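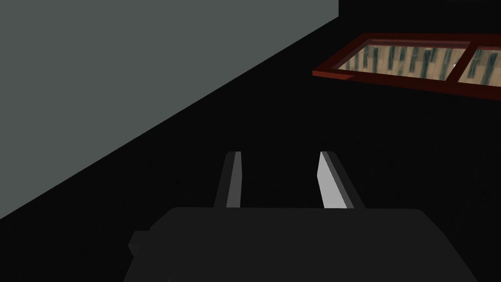
Noviembre, 9:40. Cuaderno de trabajo, registro de causas contra cargos públicos.

Continúo con la carga de Gratero. El volcado del juzgado quedó completo anoche: 1.059 asientos, todos con número de causa y fecha de entrada. Falta normalizar el estado procesal, que en el original viene como texto libre y con abreviaturas que cambian según quién estuviera en la mesa de entradas.

Estados que uso en la tabla maestra, para no volver a discutirlo:

1. `denuncia_presentada`
2. `citacion_expedida`
3. `citacion_notificada`
4. `imputado`
5. `juicio`
6. `cerrado`

Son seis y se quedan en seis. Los archivos provisionales van a `cerrado` con la marca `provisional = 1`. Las reaperturas generan fila nueva en la tabla de movimientos y conservan el número de causa original.

El punto delicado sigue siendo la diferencia entre citación expedida y citación notificada. En Gratero el secretario firma la citación y el asiento pasa a "citado" ese mismo momento, haya salido o no el oficial notificador. En Illonard el mismo término solo se usa cuando consta el acuse. Si se cargan los dos con la misma regla, el panel comparado da a Gratero una tramitación mucho más rápida de la que tiene, y esa cifra ya salió una vez en una nota de prensa del grupo municipal.

Regla provisional para Gratero:

- "citado" sin folio de acuse → `citacion_expedida`
- "citado" con folio de acuse → `citacion_notificada`
- "citado (edicto)" → `citacion_notificada`, con `via = edicto`
- "cit." a secas → revisión manual

**10:55.** Pasada de Lotar sobre el volcado con la regla nueva. Sin errores de lectura. Quedan en revisión manual los "cit." y los asientos en los que el campo de cargo público contiene más de un cargo. De estos últimos hay bastantes concejales que eran a la vez diputados provinciales. Criterio: se registra el cargo que la denuncia menciona en relación con los hechos. Si menciona los dos, dos filas en la tabla de cargos y una sola en la de causas.

Lotar sigue recortando los segundos apellidos compuestos cuando llevan "de la". No afecta al registro publicado, donde solo van cargo e institución, pero sí al cruce interno para detectar duplicados. Lo apunto en pendientes.

Duplicados: encontradas cuatro causas que aparecen con dos números distintos. En las cuatro el motivo es una inhibición, el juzgado receptor asignó número propio y el de origen dejó el suyo abierto. Fusionadas con el número más antiguo como principal. El otro pasa a `num_alternativo`. No tocar las fechas de origen al fusionar, que la vez anterior se perdieron y hubo que recuperarlas de la copia.
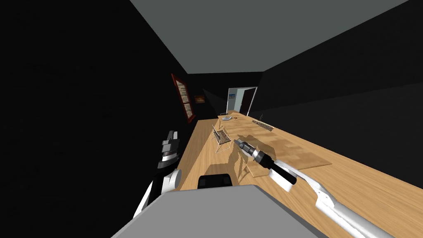
¿Se cuenta como procesado a un cargo con denuncia presentada y citación sin notificar?

Se cuenta solo como denunciado. El registro usa "imputado" a partir de la resolución del juez que lo acuerda, y hasta ese momento ni la denuncia ni la citación cambian la categoría, aunque el asiento del juzgado o la prensa local empleen otro término.

Lo dejo escrito porque la duda aparece en cada carga y las hojas de estilo de los dos medios que usan la tabla no coinciden. En la ficha pública añadiré la fecha del último estado, así quien cite el dato puede ver si está mirando algo reciente o un asiento de hace años que nadie movió.

**12:20.** Comparación con Illonard. La estructura de sus exportaciones ha cambiado: el tipo delictivo venía en una columna con el artículo del código y ahora viene en dos, artículo y apartado, con el apartado vacío en todas las causas anteriores al cambio de sistema. Para mantener la serie hay que agregar por artículo y perder el detalle. Opciones:

a) Agregar todo por artículo. Serie homogénea, menos información.

b) Mantener el apartado donde exista y señalar el corte. Más información, riesgo de que alguien lea el corte como un aumento.

Me quedo con a) para el panel y guardo el apartado en la tabla base. Quien lo necesite puede pedirlo.

Efecto colateral: la categoría de faltas desaparece de la serie desde la reforma y reaparece en parte como delito leve. Hace falta una tabla de equivalencias con vigencia. La que hay en el repositorio cubre los delitos contra la administración y poco más. Los que afectan a la integridad sexual y los de coacciones no están, y son justamente los que llegan a la prensa con la calificación de la denuncia y terminan con otra distinta en el auto. Regla: el registro guarda las dos calificaciones, la de denuncia y la vigente, y el panel muestra la vigente.

**13:45.** Prueba de Qian para los autos escaneados. Los de texto limpio salen bien. Con los sellados encima del encabezado falla la fecha: lee la del sello y descarta la del cuerpo. Probado con el recorte superior desactivado y mejora, pero entonces mezcla el número de procedimiento con el número general de identificación. Configuración que dejo por ahora:

```
recorte_superior: no
prioridad_fecha: cuerpo
num_proc: patron_juzgado
num_general: ignorar
confianza_minima: alta
```

Lo que quede por debajo de confianza alta se transcribe a mano. Prefiero tardar más a publicar una fecha de sello como fecha de resolución; entre una y otra puede haber semanas y en periodo electoral esa diferencia es la noticia.

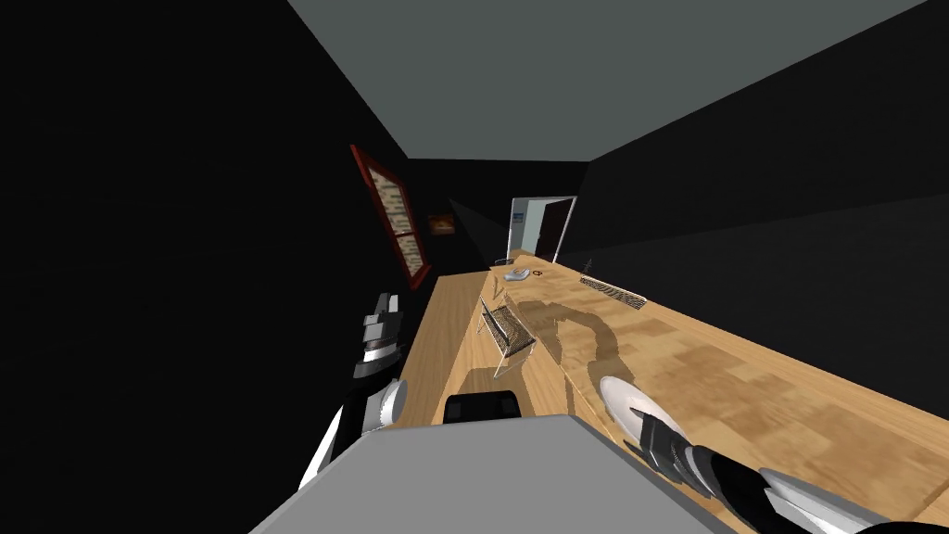 Con esa configuración repetí la tanda de autos de sobreseimiento y las fechas cuadran con el libro de resoluciones, salvo en los que llevan diligencia de corrección al dorso. Qian no procesa el dorso si la primera página tiene firma. Hay que partir el documento antes de pasarlo. El script de partición ya existe, está en la carpeta de utilidades de la carga anterior, y solo falta cambiarle la ruta de salida.

**16:10.** Revisión manual de los "cit.". Contrastados con la carpeta física digitalizada:

- La mayoría lleva acuse sin foliar. Pasan a `citacion_notificada` con `fuente = carpeta`.
- Unos pocos carecen de cualquier constancia. Quedan en `citacion_expedida`.
- Cuatro son citaciones de testigos mal asentadas como citaciones del denunciado. Fuera de la tabla de estados. Las causas siguen, con el estado que tuvieran antes.

Esto último es serio. En las versiones publicadas esos asientos figuraban como citación del cargo público. Corresponde nota de corrección en la página del registro, con el número de causa y la fecha del cambio, sin nombre. Redacción propuesta:

> En las causas indicadas, el registro recogía como citación de la persona denunciada una citación dirigida a un testigo. El estado se ha corregido a denuncia presentada.

Añadir también la corrección al historial de la ficha. Las fichas corregidas deben conservar el texto anterior visible, tachado, según el criterio que ya aplicamos con los sobreseimientos.

**17:30.** Cifras para el panel. No publico todavía la mediana de días entre denuncia y citación. Con la regla nueva cambia el denominador, y los casos por edicto tiran de la cola hacia arriba. Separar por vía de notificación y volver a calcular. Tampoco mezclo en el mismo gráfico a cargos en ejercicio y excargos: en los segundos el aforamiento decae y la causa cambia de órgano, con lo que la fecha de entrada del juzgado nuevo no mide nada comparable.

Para las causas remitidas por pérdida de aforamiento uso la fecha de entrada en el órgano de origen. En las que no consta, campo vacío. Nada de imputar valores.

Pendiente:

- [ ] Corregir en Lotar los apellidos con "de la"
- [ ] Tabla de equivalencias con vigencia, faltas y delitos leves
- [ ] Partir los autos con diligencia al dorso y repetir en Qian
- [ ] Nota de corrección y fichas afectadas
- [ ] Preguntar a Illonard si piensan rellenar el apartado en las causas antiguas
- [ ] Mediana por vía de notificación
- [x] Fusión de duplicados por inhibición
- [x] Regla de "citado" para Gratero

Copia de la tabla maestra guardada antes de aplicar la revisión manual, con sufijo `pre_cit`. La versión del panel sigue siendo la anterior hasta que salga la nota.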